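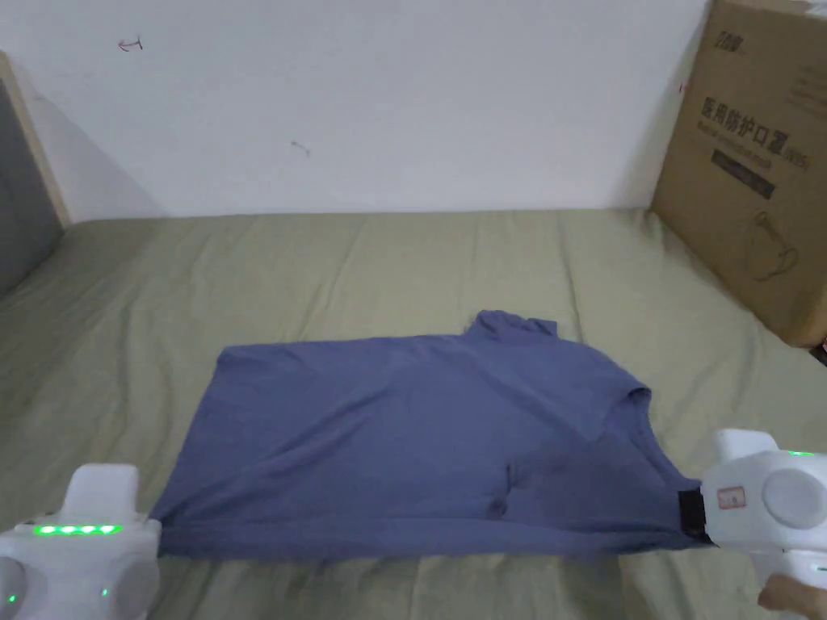
Topic: Cotton tees on a long trip, am I crazy?
Forum: Packing and Gear

trailmix_terry
Joined: August

Okay, so I leave for a long train trip on 25th May and I am way too excited to sleep, so I'm packing and repacking instead. One bag, 40 liters, carry-on only. Every list I read says merino, merino, merino. But I LOVE cotton T-shirts! I've worn them my whole life, they feel great, and they cost next to nothing. Is it really such a terrible idea to bring four of them and skip the wool? The first leg is 982 miles sitting down, so I care a lot more about comfy than about technical.

quietcarriage
Not crazy. Go for it. Cotton is only a problem if you're sweating hard or if it has to dry overnight in a damp room. On a train you're doing neither.

pirihi_a
Gotta disagree, sorry! I did the same trip with all cotton and spent half of it waiting on laundry. A heavy tee hung over a shower rail took two days in the rainy towns. Merino was dry by breakfast. Take two wool and two cotton if you can't bear to give them up.
- Aroha Pirihi

trailmix_terry
Two days?? Wow. What kind of rail, though, was there any air moving? I usually roll mine in a towel and stand on it first, and that gets a ton of water out.
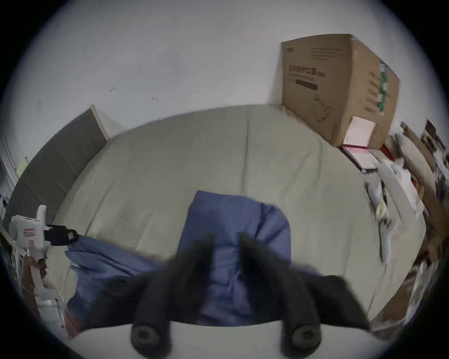 Anyway, I tried a few ways of folding last night and I'm really happy with the flat bundle. Sleeves in, fold in thirds, then once across. They sit in the Wuker cube like files in a drawer and I can pull one out without wrecking the others. Rolling gave me creases right across the chest every time.

hhapeta
Big fan of rolling over here, and I'll defend it! You're probably rolling from the hem with the sleeves loose. Lay it face down, sleeves in flat, smooth it with your palm, then roll from the collar. I've done it this way for years and my shirts come out fine. Folding wastes the corners of the bag.
Hamish

quietcarriage
The corners are what socks are for, Hamish.

hhapeta
Fair. I put my charger there.

pirihi_a
On drying: no, no air at all, just a tiny bathroom with a closed window. The towel trick does help, I should've said that. But you need a dry towel to start with, and hostels are stingy.

zigzag_nell
Jumping in on cost. A merino tee is a lot of money to snag on a seat hinge. Mine had holes in the armpit after maybe 50 washes. My old cotton ones from Zukis are still going. I know wool people will say I washed it wrong (I did not wash it wrong).

pirihi_a
You might have used a top loader with other stuff in it...

zigzag_nell
It was in a bag! On cold!

trailmix_terry
Haha, I love this forum. Update: I'm going three cotton, one merino that my sister is lending me. Repacked the whole thing and it closes without sitting on it!

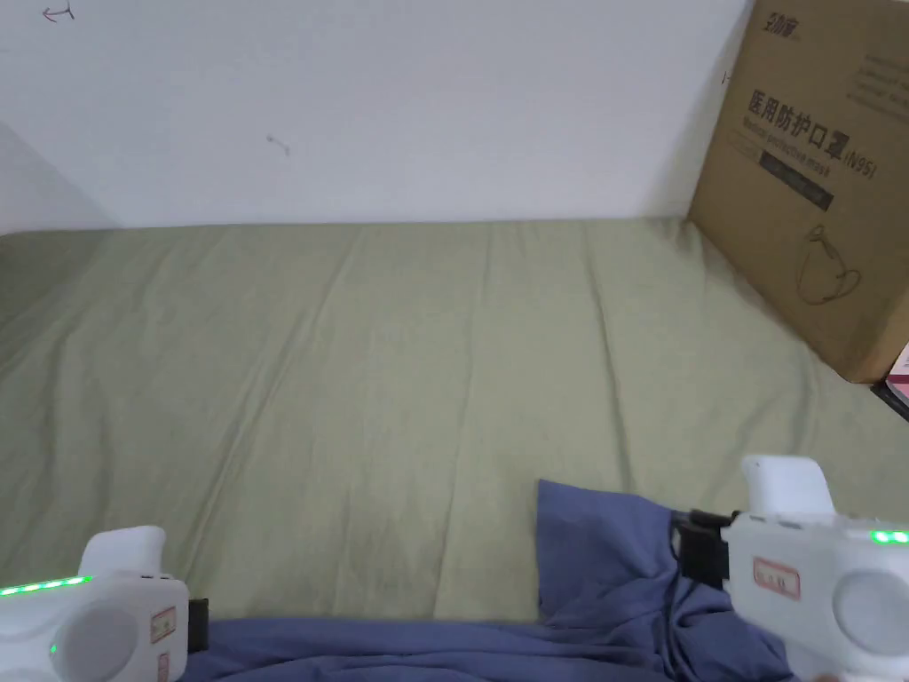
Bed against the wall, big box at one end.

hhapeta
Good mix. Which way around are you going, through Rutherford or down the coast?

trailmix_terry
Rutherford first, then the coast on the way back. Is the laundromat by the station any good?

quietcarriage
It's great, and there's a bakery two doors down. Bring coins, the card reader is hit or miss.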